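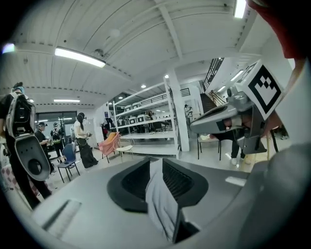 One reader of our last post wrote in that a clock fault is a clock fault, that every lab has them, and that we were making a big noise over a few milliseconds. Fair enough, but a few milliseconds was the supplier's number, and we never saw where it came from.

Shared 60 times | 4 comments

Storovora in Ollonau: the left hand runs late

Back in June the Storovora project put out a short notice saying that some of its two-handed recordings had a "minor timing offset" between the left gripper and the right one. Out of 2630 recordings, 247 were pulled. The notice blamed a firmware update from Castellanos and said the matter was closed.

I don't think it was closed. The offset grew the longer a unit stayed switched on, and the test that cleared the new firmware ran for four minutes. A working block in Ollonau runs 60. You can pass any short test you like with a clock that drifts slowly enough.

Then there is Trilasa, the software that is meant to catch bad recordings before anyone trains on them. It gave almost all of the pulled ones a green check. As far as I can tell from the notice, it checks that both hands have data from start to finish, and never asks whether the two hands agree with each other. A cloth fold where one hand grabs late looks fine to it. To a robot learning from that fold, the late grab is simply how it's done.

The gallery is short. Both pictures are from the same floor, and I've kept my comments to the work. 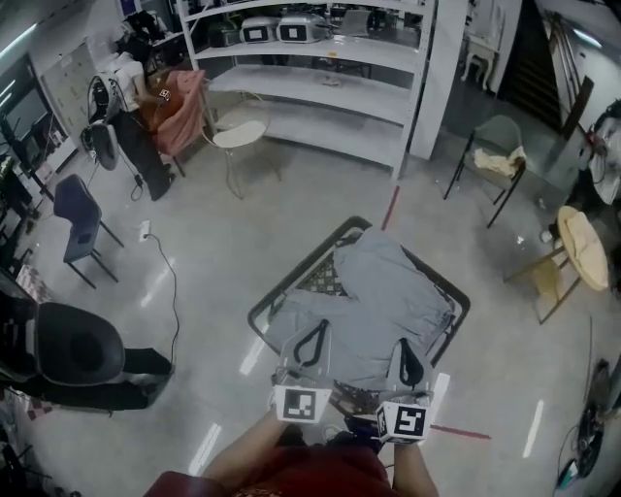 Two grippers over a wire basket, with a cloth inside. Two-handed jobs are where a timing gap does its damage.

The picture at the top of the page is from the same room, with several people in it and a gripper marker in plain sight at upper right. Those square markers can tell you where a gripper is. They can't fix a time stamp that was wrong when it was written.

What I'd still like to see is the raw clock log for the 247, and for a batch that was not pulled. I have asked Castellanos for both. The answer was a link to the June notice.

Filed under: Robots & Automation, Faults and Recalls

We use cookies to remember your settings and count visits. By staying on this site you agree to our cookie policy. Accept | Manage choices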